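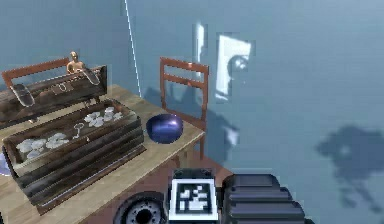 Aoife Ó Gríofa wrote to say the Tultero is the first bolster she's had that doesn't go flat in the middle by May, and could we please stop calling it a pillow. Fair enough. It's a bolster. Changed below, mostly.

Home Mats Props Bolsters Blankets Studio Orders Contact

Search the shop Go Clear

Tultero Bolster, Rectangular
Item 2364
Made by Flornel

Firm, flat-sided bolster for restorative classes, prenatal, yin, long savasanas, anybody with tight hips. Flat top and bottom so it stays where you put it. Buckwheat hull fill, not the cotton kind. Comes filled. Cover zips off.

Weight 7 lb filled. Measures 40 inches around the middle. Two handles, one each end, sewn into the seam and not just onto the cover.

What it's like to use

Firm. Firmer than the round ones if you're coming from those. First week it will feel like too much under the back, then the hulls settle and it gets a little give. If it still feels hard after that, take out a scoop or two through the inner zipper and keep the hulls in a jar. You'll want them back later.

It makes noise. Buckwheat does. A soft crunch when you roll over on it, gone once you're still. Some teachers like it, some don't. If you run a very quiet class get the Brophy cotton one instead, see the list at the bottom of the page.

Under the knees in savasana — good, maybe the best use of it. Lengthwise under the spine for supported fish, also good, put a folded blanket under the head or the neck drops back too far. Across the mat for supported bridge, fine for most people, too high for some. For child's pose turn it the long way and sit back with the knees on either side. For legs up the wall leave a hand's width between the bolster and the wall so the tailbone can drop.

Sitting on it cross-legged works but that's not what it's for, and the middle will wear faster. We have cushions for that.

Prenatal students: side-lying, one between the knees and one to hug. Teachers usually order in pairs for this reason. Ask your doctor or midwife first about any back-lying poses, we can't advise on that by email.

Cover

Heavy cotton twill. Colors right now are slate, plum, moss and oat. Rust is gone and Flornel haven't said if it's comming back. Oat shows everything, get it for home and not for a studio.

Washing: cover only. Cold, gentle, hang to dry. Zip it closed first or the zipper pull bangs around and chips. It will shrink a bit if you use the dryer and then you'll be fighting to get it back on. The inner bag does not get washed. Ever. Hulls that get wet have to be thrown out, they go moldy and you'll smell it.

Airing the inner bag: take the cover off, lay it outside on a dry day, turn it once. A couple times a year is plenty.

Spare covers sold separately. Same size fits the older Tultero too, but not the Telbridge, which is longer. People keep ordering the wrong one so please check the tag on the short end before you order.

Studio orders

Cartons of seven. Studio price starts at one carton, no account needed, just put the studio name in the company box at checkout. Mixed colors in a carton are OK but write it in the notes or you'll get all slate.

Big orders: we had 700 of these go out to studios last year and the usual hold up was freight with no loading dock. If your building has stairs and no elevator, tell us. The truck driver will leave them at the curb otherwise, and then it's you and the stairs.

Stacking — on their flat sides, no more than six high. Higher than that and the bottom one spreads. Don't stand them on end in a corner, the hulls all slide down.

Shipping and returns

In stock items leave the next working day if you order before noon. Plum is on a short wait, should be in the warehouse later this month.

Returns inside 40 days if the inner zipper tag is still on. Once you've opened the inner bag and taken hulls out we can't take it back. Covers can come back unwashed. You pay the postage unless it's our mistake, and it's a heavy thing to mail so maybe try it in a class first if your studio has one.

Seam splits: email a photo and the order number. Flornel covers the stitching and the handles. They don't cover dogs.

Questions we get a lot

Buckwheat allergy — don't buy this one. The inner bag is tight weave but dust gets thru a little. Cotton fill is the safer pick.

Can it be used on a heated floor or in a hot class? Hot class yes, air it out after. Heated floor, not for storage overnight.

Does it come with a strap? No. The strap in the older catalog was a bundle and that bundle ended.

Can I get it in a travel size? Not from Flornel. The half bolster is the closest and it fits in a carry-on if you leave the shoes at home.

Refill hulls are sold by the bag, one bag tops up two bolsters.

You may also need

Brophy Cotton Bolster, Round
Telbridge Long Bolster
Tultero Spare Cover, all colors
Flornel Half Bolster
Buckwheat Hull Refill Bag
Brophy Wool Blanket, Gray
Telbridge Eye Pillow, Unscented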